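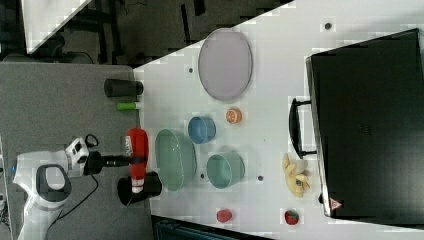
The Hindham play kitchen table, with dishes and toy food set out.

Hindham Table Set — data card
Prepared by Ye-ji Ki and Aled Foulkes. Last edited 2025-01-29.

The set covers one pretend-kitchen activity: the ketchup and the oval dish. There are 208 short episodes. Dishes and food stay in a loose arrangement, as children leave them.

The ketchup is a plush toy in red fabric, with a stitched label patch. In our notes it is always "bottle", never "sauce".

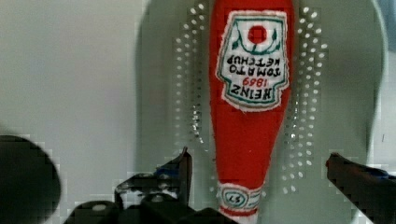 Dishes and food

Bowls and cups are recorded by color — blue, green, lavender. Fruit is recorded by kind: orange, strawberry, banana.

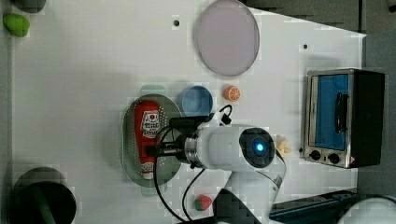

Can I use the set for teaching?
Teaching and research use are both permitted, if you name Flirgate as the source.

Known problems: the words "dish", "tray" and "bowl" are mixed in the older notes. We will correct it in February, and
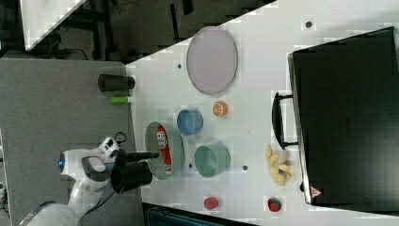
until then please search for all three words. Corrections go to Aled.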